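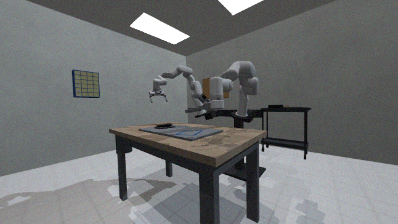 # Planning a Two-Arm Bench Before We Buy It

Project report, 2020-05-20
Author: Aled Gronow

I started this project in November with a spreadsheet and a very vague wish list, and I've had a great time turning it into something a lab could order from! The question was simple enough: what does it take to set up one table with two robot arms, and which parts should be bought first?

## Working in simulation

I built the bench in simulation so I could try layouts before any money was spent. Both arms hang off one shared black support behind the table, with a single post going down to a base plate on the floor. My first budget had two separate stands. Going to one support cut 844 dollars from the total, and it also freed up floor space for the cart (I had forgotten the cart completely). 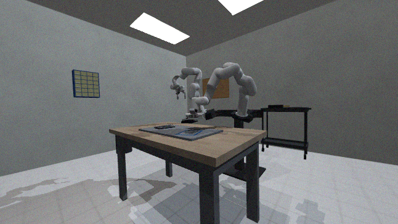

*Figure 2. Simulated bench with both arms behind the table and the cart to the right.*

The blue outline on the gray mat marks the target area for the sorting task. I moved it a lot. The larger the area, the more reach you need, and reach is where arm prices climb fast.

## Quotes

I asked three suppliers for prices on the same list of parts.

- **Zitow:** lowest price on the arms, but the support is sold separately and takes 11 weeks to arrive.
- **Cidell:** arms and support together, with grippers extra.
- **Harries:** no arms at all, but a good price on the table and cart. Delivery is a flat 200 dollars.

I like the Cidell and Harries combination best. It costs a bit more than Zitow, and everything would get here in the same month, so we could put it together in one go.

## What I would buy first

Table, mat and support, then one arm. The second arm can wait a semester if it has to, as long as the support is the two-arm version from the beginning. I also set aside 10 percent for cables, bolts and spare fingertips, after reading the Gerkora build notes, where the team ran out of small parts twice.

## Still open

Power is the big one. I haven't checked whether the wall circuit can run both arms at once. I also want to try the cart on the other side of the table, and the layout file is set up so that only takes a few minutes to change.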